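Tusis Thin Carry Bags, white, pack of 43

Sold by Wurkico. Page last checked May 12, 2018.

Wurkico calls these "everyday heavy-duty" bags. We stock them, we sell a fair number of them, and we would drop the second half of that phrase. A Tusis bag is a thin white plastic bag. It will carry small, light things from one place to another. Put a jar of sauce in it and you are on your own. 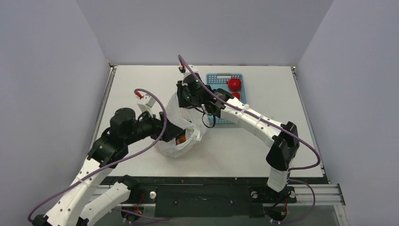
The maker's claim that it "opens in a flash" is another one to take with some salt. Thin film clings to itself, and a new bag straight off the stack can take a good deal of rubbing between finger and thumb before the two sides part. Once it has been used and scrunched up it opens more easily, but it also never goes flat again. If you like your bags folded in a drawer, buy something stiffer.

What you can see through it: quite a lot. The film is only partly see-through, but color comes across. Some customers like being able to tell what they packed. Others sent theirs back for the same reason.

Pack size: 43 bags
Color: white
Handles: 2 per bag
Stock number: 461
Returns: unopened packs only

The older Bikura bags we carried until last June were thicker and cost more. People complained about the price, so here we are. We have a few packs left and will not be getting more. 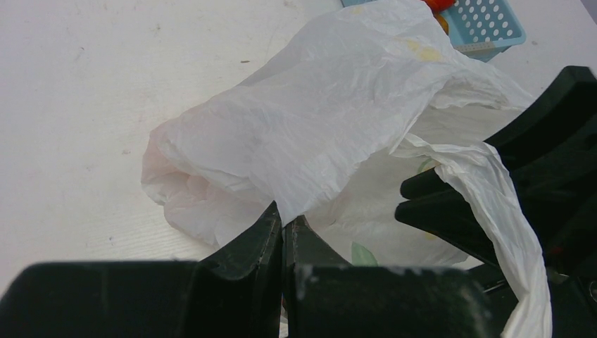 2 min read

Can you reuse them? The pack says 12 times. We don't know how Tusis arrived at that and our emails to Wurkico asking about it have not been answered. Our own guess would be lower if you twist the top shut, as twisting stretches the plastic into a rope and it stays that way. A loose bunch is kinder to it.

For sorting small items at home we would sooner point you to the Pacheco basket, which stands up by itself and can be rinsed out. It costs more than a pack of bags. You also only have to buy it the one time.

Not for use as a bin liner for wet waste. Keep away from babies and small children.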